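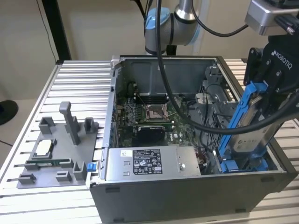 Gemma Dal Bello replied:
I would ask the group to settle the drive before anything is done about the processor. The carrier gives the arm a shape it can hold squarely, the bay has latches that tell us plainly whether the part is home, and a failed attempt costs very little. A failed attempt at the socket costs a board. My position is unchanged from the December discussion in this section.

Trerkura Shared Workshop Forum > Projects > Miranda cell, desktop assembly and teardown

Arlindo Rocha (thread owner)
Thank you. For members who have not followed the earlier discussion: Miranda is the name given to the assembly cell at the Trerkura workshop in Havindale. The purpose of the project is to take an ordinary desktop computer apart and put it back together without a person touching the parts between steps. The tower remains on its side throughout. The power supply is outside the scope of the project and is not to be removed by the arm under any circumstances.

The order of work in the current plan is as follows.

Drive carrier, out and in
Memory module, out and in
Heatsink, out
Processor, out and in
Heatsink, in

The fixture plate is revision 2. It was printed in the workshop and provides a nest for the processor and a long slot for the memory module. The taller post is a reference for the wrist camera routine and should not be used as a handle when the plate is being moved. Two members have now done this.

Comments are invited on the plate, on the handling of the drive, and on the cables.

Pirmin Lehner
I have read the plan and wish to record a disagreement with the order. If the purpose is to prove that the cell can service a computer, the processor is the part on which the claim will be judged. The drive carrier is, by design, a part that any person can change in a few seconds. Success with it would show that the arm can follow a straight line. I would place the processor first, using a dead board, and leave the drive until the end.

I also request that the plate be fixed to the table rails with T-nuts at all four corners. A printed plate will creep if it is held at one side only.

Gemma Dal Bello
The straight line is the difficulty. The bay is deep, the carrier is a close fit, and any angular error is multiplied over the length of the travel. I would not describe that as trivial. I would also note that the log kept by Silvana contains 173 carrier attempts, and that the failures in it are of the same kind: the leading edge catches, the wrist continues, and the carrier turns in the fingers.

Silvana Brandão
The figure is correct. I maintain the log and can add the following.

The attempts were made under position control, with the approach taught by hand. Of the 173, 19 ended in a stop on contact. In each of those cases the arm was released and the carrier was withdrawn by a member, and the bay was inspected before the next attempt. No latch has been broken to date.

My own view is that the order of work matters less than the control method. I recommend that the last part of the travel be made under force control, with a limit set low enough that the arm yields before the plastic does. The routine in Osov already supports this. It was disabled in the autumn when the force readings were found to drift, and it has not been enabled again.

Pirmin Lehner
I was not aware that Osov had been running without force limits. I withdraw nothing on the question of order, but I agree that this should be corrected before any further part is attempted, whichever part it may be.

Mandla Jacobs
May I raise the matter of the cables. The loop hangs over the open case. On a long move toward the drive bay it must pass above the motherboard, and I am not comfortable with a moving loop over an uncovered socket. The pins in that socket will not survive being brushed. I would ask that the following be done before the next session:

1. The loop is to be shortened and tied to the upper arm, leaving enough slack for the wrist to turn.
2. The socket is to be covered whenever the processor is in its nest and the arm is working elsewhere in the case.
3. The speed for any move crossing the board is to be reduced.

Arlindo Rocha
Items 2 and 3 are accepted and will be added to the procedure. Item 1 requires some care. The loop was lengthened by the previous users of the cell after a connector was pulled at the wrist, and the replacement was not inexpensive. I would rather see the slack moved to the other side of the arm than removed.

Mandla Jacobs
That is acceptable, provided it is tested with the case covered.

Gemma Dal Bello
On the socket cover, I would caution against the loose plastic type. The fingers can sweep it off, and a cover that falls into the case is a new problem in place of the old one. A printed cover that clips over the retention frame would be preferable. I can draw one.

Pirmin Lehner
A cover that clips in place must also be removed by somebody or something. If a member removes it, the sequence is no longer free of hands, and the stated purpose of the project is not met. If the arm removes it, that is an additional operation directly above the pins, which is the risk the cover was meant to prevent.

I would suggest that the better answer is to leave the processor in the socket during all drive and memory work. It protects the contacts at no cost. The nest on the plate need be filled only when the processor itself is the subject of the session.

Gemma Dal Bello
I have no objection to that, and it supports the order I proposed.

Pirmin Lehner
It is compatible with either order.

Silvana Brandão
I support Pirmin's suggestion. It will also simplify the log, as I have been recording the position of each part at the start of every session and there have been errors in those entries.

On the fixing of the plate, I would ask whether the T-nuts are available. The rails on that table take a different slot size from the one used on the milling bench, and the drawer holds a mixture of the two.

Arlindo Rocha
The correct nuts are in the small tray under the table. Please return any that are not used. The larger ones will enter the slot at the end of a rail and then jam partway along, and clearing them means unbolting the rail.

With regard to the plate, a revision 3 is under consideration. The proposals received so far are a chamfer at the mouth of the memory slot, a deeper nest for the processor, and a resting place for the drive carrier, for which revision 2 makes no provision. The carrier has to be put down somewhere between removal and insertion. Setting it directly on the rails gives an uncertain pick each time.

Mandla Jacobs
The resting place for the carrier should hold it upright, in the attitude in which it enters the bay with the tower lying as it does now. If it is laid flat, the wrist must turn through a quarter turn while loaded, and the cable question is opened again.

Gemma Dal Bello
Agreed. The present reach from the plate to the bay should be checked as well. If revision 3 is made wider, the plate will need to shift left and the far holders may be awkward for the arm. I measured 400 mm of free rail beside the case last time I was in, but that was before the case was moved.

Pirmin Lehner
I must repeat that the additional holder adds to a plate which is already difficult to print without warping. I would make it a separate piece with its own fixings. It can then be replaced by itself when it is worn, and it can be left off when the session concerns the processor.

Arlindo Rocha
I am inclined to accept the separate piece. Gemma, please send the drawing to this thread and not to me alone, so that Pirmin may comment before it is printed.

On the order of work, I have read both arguments and the drive will remain first. Pirmin's objection is noted. Any member who wishes to practice on the processor with a dead board may reserve the cell for that purpose in the evening, after 7:00 p.m., provided the working board has been taken out of the case and put away.

Silvana Brandão
The force readings will be examined at the next session. I will run the zeroing routine with the gripper empty and again with the carrier held, and will post both results here. Until then I ask that no one run the carrier program from the saved list, as the version marked "final" is the one without limits. The name will be changed this evening.

Pirmin Lehner
Please also change the one marked "final b."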